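Two-arm table at Pernerley workshop back on after cable fault

30 Jan 2022

If you stopped by the Pernerley robotics workshop this month and wondered why one of the tables had a sign taped to it, I finally have the whole story for you. The short version is that a cable got pulled, an arm quit in the middle of a move, and we lost 13 days of work on the kitchen sorting job. Nobody got hurt, I'm happy to say. I was standing right next to it when it went, so this one is a bit personal!

We were running the measuring cup task, the one where the two arms work together to get the cups sorted and into a clear plastic container. I've been on it since September and I'd gotten pretty comfortable (too comfortable, maybe). The right arm was coming back across the table when a loop of its own cable caught on the clamp at the corner. The arm kept going, the cable didn't, and the connector at the wrist came halfway out. There was a click, and then the arm sagged onto the mat with the gripper still closed on a cup.

The part that bothered all of us came next. The left arm didn't stop. Our setup is supposed to freeze both sides when either one drops out, and I have told visitors exactly that, more than once, with a lot of confidence. The left arm finished its reach, bumped into the right one and pushed against it until I got to the stop button. That took me 2 seconds according to the log. It felt like a lot longer, let me tell you.
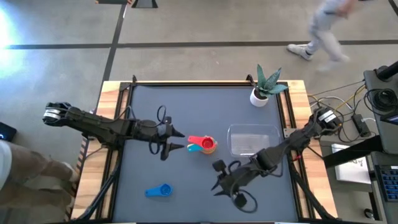 We shut the table down that same afternoon and called Stougaard, the outfit that does our repairs. Their technician went through the wiring first and then spent most of a morning on the log files. The connector was the easy bit. The latch had worn down and the plug could be tugged loose with two fingers, which I tried on the old part myself, and yep, out it came. The arm's gears were fine, and so was the gripper apart from a scuff.

The stop signal was a longer story. The table runs on control software from Transka, and when we updated it before the holidays, the setting that links the two arms went back to its default, and the default is off. We hadn't checked it. There was a line about it in the update notes, pretty far down, and I'm one of the people who should have read that far. I've read them now!

So what's changed? Both arms have new connectors with a locking collar, and we went over the cable runs so the loops have less chance of reaching a clamp. The link between the arms is switched on again, and whoever opens the table in the morning has to trip it by hand on each side before any task gets started. It adds a few minutes and there's been some grumbling, mostly from me. We're also keeping people farther back while the arms are moving, with one person assigned to the stop button and doing nothing else.

The bill, in case you're curious, came to 3000 dollars with the labor and the spare parts. Jasik, who supplied the original connectors, has agreed to take the old ones back and look at the latches. I don't know yet if they'll cover any of it. I asked, and they said they'd want to see the parts first, so the box went out last week.

The table has been running again for a few days at reduced speed, and we'll keep it there until the Stougaard technician comes back for a second look. If you run the same Transka software on a table with 2 arms, please go check that link setting before you do anything else today. It's under the safety tab, second page, and it's easy to scroll right past. Workshop visits are open again too, same hours as before, just sign in at the front desk.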